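Felicidad Sison will not have the word "declutter" in her house. She says it sounds like something done to a drain. What she does, for households around Borkamcombe who have let the toy situation get away from them, is called sorting, and she charges by the bin.

We met in June 2020 at her place in Tralton, where the kitchen was tidy enough to make me tuck my bag under my chair. Sison poured the tea and moved the sugar back to where it had been before I touched it.

"People ring me and apologise," she said. "They say it's a disgrace, you'll be horrified. Then I get there and it's a doll in a saucepan. I've got two sons. I once found a sausage in a recorder."

She began sorting in a toy library, where she spent 16 years checking returned sets against their lists. The library owned 300 sets when she started and roughly the same number when she left, though she maintains that by then they were largely made of each other. A farm would come back with a dinosaur in it and the dinosaur would be entered on the card as livestock.

Her system, if she'll forgive me for calling it that, runs on grey bins. Plain ones, no lids, no labels, no cheerful elephants on the side. One is for whatever has been scooped off the floor. The other starts empty and takes only what somebody can name a home for.

"Lids are where it goes wrong," she said. "You put a lid on a thing and you've agreed never to look at it again. My sister has a lidded tub from Ambrosio she's moved house with twice. She thinks it's Christmas."

I asked what people should do about the small stuff, the cups and bowls and stray animals that belong to no set in particular. She put her own cup down for this one.

"Leave it together for a bit. Everyone wants to split it up straight away, kitchen things here, animals there. But a child's put the animal in the bowl for a reason, and you'll hear about it at bedtime if you break that up."
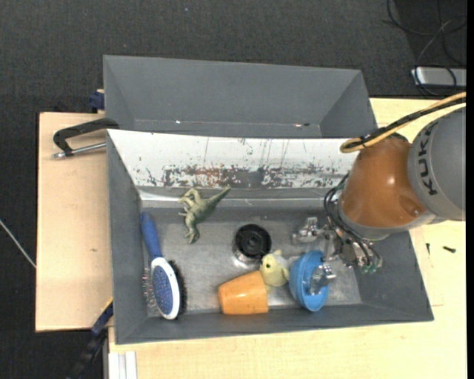
Not all her clients take to this. Angelica Manalastas, who lives a few streets away and has hired Sison on two occasions, told me over the phone that the advice was excellent and that she had followed almost none of it.

"She said no lids, so I bought lids," Manalastas said. "Tutolden had them on special. I did keep the grey bins, though. My husband uses one for his boots."

Sison took this news calmly. She has been at it for 23 years altogether, counting the library, and has stopped going back to check. Her own sons have left home and taken very little with them.

"I've offered them the train set every February," she said. "They say they haven't the room. I've seen the flat. They've got a rowing machine."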